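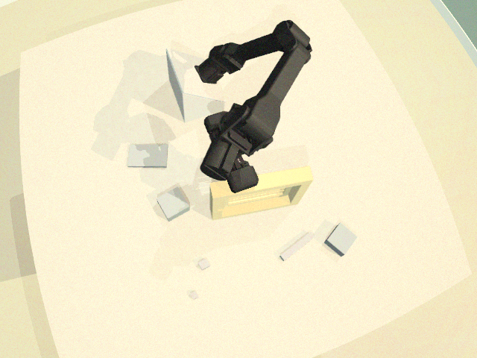

Illustration: computer rendering with yellow box.

The Garba Setback

In the matter of the shore lot at Uko, the Office of Coastal Permits received one application, one objection, and a jar of mud. The jar was entered into the record as Exhibit 3.

The application came from Triltus, which proposed a seawall of 200 feet across the mouth of the Garba marsh. The objection came from Liv Vik, who owned the adjoining parcel and had not attended a public meeting before. The jar came with her.

The hearing officer, Štefánia Vaněk, opened the proceeding at nine in the morning. She reminded those present that the Office did not decide whether a marsh was beautiful. It decided whether a structure met the setback, which in that district was 300 feet from the line of ordinary high water. The applicant's engineer placed the line at the foot of an old survey post and referred the Office to the map.

Ms. Vik was asked to state her disagreement with the map.

"The post has stayed where it was," she said. "The water comes past it now. It comes up to my clothesline in September."

The engineer objected to the clothesline. The objection was noted.

Ms. Vik then asked that the exhibit be opened. The officer inquired as to its purpose, and Ms. Vik replied that the mud had been taken two paces inland of the post, on ground the map described as upland. The lid was removed. The smell of salt and old eggs reached the back row, where a man got up and raised a window. Several small snails had climbed the inside of the glass during the testimony and were resting under the rim.

The officer looked at the snails for longer than the schedule allowed. She had grown up on a tidal creek herself, a fact that appeared nowhere in her file, and she knew the kind. They did not live on upland.

She asked the engineer when the line had last been walked. He consulted his papers, and then his colleague's papers. The line had been walked by the firm of Dikico, before the present owner acquired the lot. He could not supply the year.

The matter was continued pending a new survey, to be made on foot, at high water, with both parties present. Triltus reserved its rights. Ms. Vik asked whether she might have her jar back, as it was her good one, and was informed that exhibits remained in the custody of the Office until the close of the record.

"They'll die," she said.

The officer considered the rule, which made no provision for snails. She directed the clerk to keep the jar and to release its contents to the objector. A coffee can was found — the clerk's own — and the transfer was made at the side table, and duly recorded.

At dusk Ms. Vik carried the can past the survey post and knelt in the grass. The tide was already there.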